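About Lornanow

Hi, and thanks for clicking through to this page! I'm the person behind Lornanow, a small home cleaning business in Illville. If you've called, texted or left a message asking whether I do Saturdays (I do, mornings only), you've already met most of the company.

I started in September with one vacuum, a bag of cloths and a single customer over on the Turkport side of town. She told her sister, her sister told her bowling team, and now I have 41 regular homes on the list, plus the one-time jobs people book before a party or a move. Last year came to 266 of those one-time visits, and I still like them best. You walk in and have no idea what the kitchen will be like.

What I really care about is wiping. I know how that sounds! But anybody can run a mop through the middle of a room. I go after the tops of things, the rims, the knobs, the lids, chair rungs, the back edge of the faucet where the gray stuff builds up. Dark matte surfaces are my particular hobby, they show every fingerprint and streak if you rush them. I do one hand flat to hold the piece steady, the other on the cloth, and small strokes along the edge.

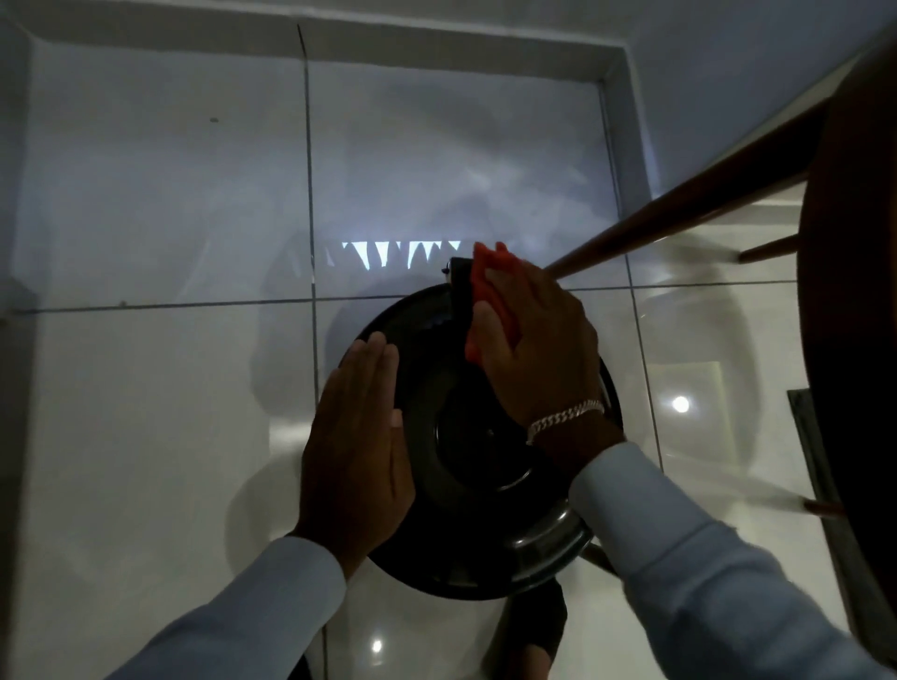
Orange cloth, black top, shiny white tile.

Cloths are color sorted and never cross rooms. Bathroom ones go in their own bag and their own wash. I bring everything with me, but if you have a spray you love, leave it on the counter and I'll use yours.

Glossy tile gets its own treatment: dry dusting first, then a barely damp pad, then a dry towel on the grout lines. Chairs get moved, every time, and put back where you had them.

I cover all of Illville and Turkport, out as far as the Nowakowski Road turnoff. Past that I add a little for gas, so ask me. The first visit runs longer than the others and we walk through the house together before I start, so you can point at whatever's been bugging you.

New bookings open again Mon 15 June. Pets are welcome to supervise.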